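Sorrentino 10 Acoustic Combo Amp

The Sorrentino 10 is a small combo for acoustic guitar and voice, sold by Jelora since September. It puts out 50 watts into a single woofer and a tweeter, enough for a coffeehouse or a house show. For bigger rooms, use the balanced line out and let the PA do the work.

There are two channels. Both take a mic or an instrument, and each has its own volume, bass, treble and reverb. The notch filter works on channel one only – plug your guitar in there if it tends to feed back. 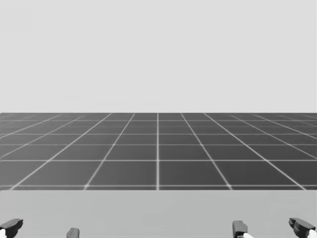
Toshiko Tsuchiya wrote to us that she runs her nylon-string flat on channel one with the reverb just barely on, and that she would like a footswitch jack on the next version. She has played 4 shows with it so far, all of them duo dates with an upright bass.

The current model has no footswitch jack. Mute is on the front panel, next to the headphone output.

Included: power cord, padded cover, printed manual
Not included: mic cable, tilt stand
Warranty: 2 years, parts and labor

Orders ship from Grillden. Covers are also sold separately – see Accessories.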